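Staggered shelf unit goes into the Zillby storage room

The storage room at Zillby has a new open shelving unit, fixed in position and released for use on Dec 3, 2020. It replaces the two metal racks that stood along the same wall and takes over their job of holding small goods between the delivery door and the sorting bench.

The unit was supplied by Clamura and is sold under the name Sendiren. It is plain white throughout, with open compartments and no doors. The dividers are full depth. Shelf heights are staggered between neighbouring columns, so tall items can be kept beside short ones without moving any boards.
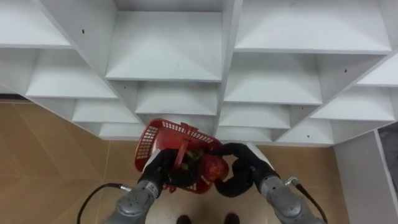
2 min read

Each compartment is rated by the supplier at 3 kg, spread evenly. The rating applies to the shelf boards only. Nothing is to be stood on the top of the unit until the wall brackets have been checked a second time, which is planned for later in December.

The floor under the unit was surveyed before delivery. The wood-effect tiles were found to be level enough for the base to sit directly on them, and no packing pieces were used. The strip of floor in front of the unit is to be kept free of cartons.

Total cost, including delivery and fixing, was 952 pounds against a budget of 1000 pounds. The remainder stays in the room budget and will go towards shelf-edge labels.
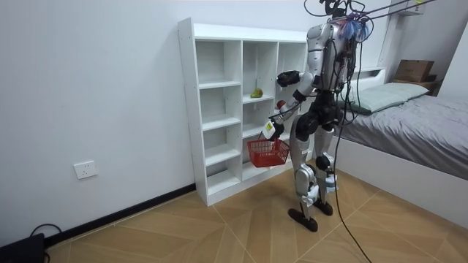

Stores and Fittings Team

Small goods are moved to and from the compartments by hand basket. The red mesh baskets have been kept on from the old layout. They have open tops and lattice sides, so the contents can be checked without unpacking. Bottles and tubs with screw caps should be stored upright, and loose fruit and vegetables placed towards the back of a shelf where they are less likely to be knocked off.

The old racks had a working depth of roughly 280 mm, and longer packs stuck out over the walkway. The replacement is deeper. A basket should still be unloaded from in front of the unit and not pushed into a compartment, as the handle can catch on the shelf above.

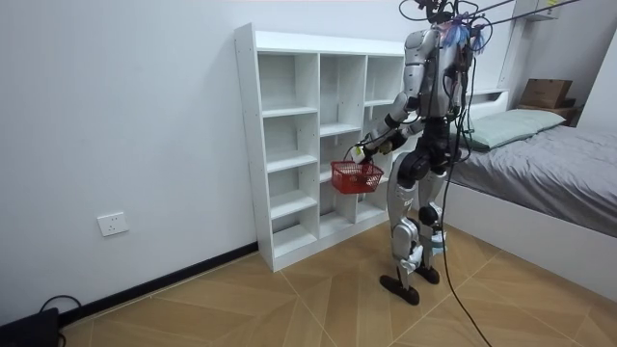 Photo: Rudd site office

Loading will be carried out column by column, starting at the left. Light items go in the upper compartments and heavier ones near the floor. The compartment list will be put up beside the door when the labels arrive. Until then, goods should be returned to the column they were taken from.

The metal racks have been taken down and are being held at Rudd. Departments that can use them should apply to the stores desk before the end of December.

Recent items
Revised opening hours for the delivery door
Sorting bench: replacement worktop ordered
Basket returns, Zillby and Rudd
Wall bracket checks: dates for December
Shelf-edge labels, sizes and colours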